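The first thing Mathias Steiner handed me when I got to Hollmont was a pear, and the second was a napkin to spit it into. I laughed, bit in anyway, and my whole mouth went dry as chalk. "Now you know why we drink them," he said, and off he went down the rows with his dog while I stood there trying to find my tongue.

I'd come up in October to write about perry, the pear cousin of hard cider that I've been quietly nuts about for years. (Quietly, because every time I bring it up at a dinner party someone asks if I mean Perrier.) Steiner makes it with his old friend Beat Lanz in a stone barn the two of them share with a lot of swallows. Last fall they filled 3,292 bottles. They were hoping for 4,000, but a hailstorm in June had other plans.

The pears come from 42 old trees, some of them so tall that picking is out of the question. They wait for the fruit to drop, then everybody gets down on their hands and knees. I lasted one row! Lanz, who used to teach gym, did four and then made lunch.

Their main bottling is called Brikulel, after a nickname for the hillside, and it's the one to look for. It's dry, a little smoky, with tiny bubbles and a smell like the inside of a pear skin. The sweeter one, Briteo, is what they pour for people who say they don't like perry, and I'll admit I finished my glass before I'd written down a word about it.

What surprised me was how touchy the stuff is. You can't rush the fruit, and some varieties have to sit for days after milling and others need pressing the same afternoon. Lanz keeps it all in a school notebook with a cracked spine, and he wouldn't let me photograph a page. He did let me taste from the tanks, which was a much better deal.

We ended up at Baumgartner, the inn down the road, where the kitchen serves Brikulel with smoked trout and a potato salad I'm still thinking about. Get the trout.

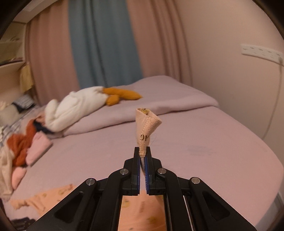
I drove home with 12 bottles rattling in the back and a bag of windfalls Steiner insisted on. The bottles are nearly gone. The pears I stewed for two hours with honey and cloves, and they're still terrible, so I've gone back to drinking them.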